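Cado cell back up after cable and strap work

Apr 1, 2021

The two-armed robot at Litard's Cado site is running again after 12 days off. Short shifts only for now, up to 6 hours, then a check of the joints by hand.

Trouble began in March with the left wrist dropping out mid-move. First guess was the joint itself. Wrong — it was the cable, rubbed thin where it had been pulled too tight past the elbow. New one fitted, with more slack in it. Same job done on the right so the pair match. The old straps came off at the same time, glue gone on most of them, and fresh ones went on.

Parts came to 2,455 euros, nearly all of it cable and plugs from Stamatopoulos. Labour was in house.

Setup was redone afterwards. Arms sent to the zero pose, offsets read and saved, then 9 slow reaches over the table with the speed held right down. Two were repeated becuase the log had not been switched on. Crews are asked to look at the cable loop before each start and to stop if it catches on anything. 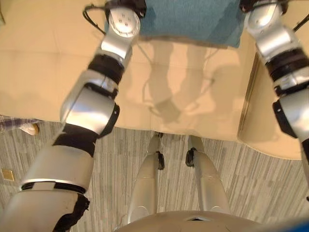

The Cado robot with both arms out over the table, a teal cloth between the wrists.

The sleeve at the lower end of the left arm still hangs loose and is on the list for next week. So is a spare cable set, as there is none on the shelf at the moment.

The sister machine at Kulau gets the same cable change after Easter. It has the older plugs, so alow an extra day.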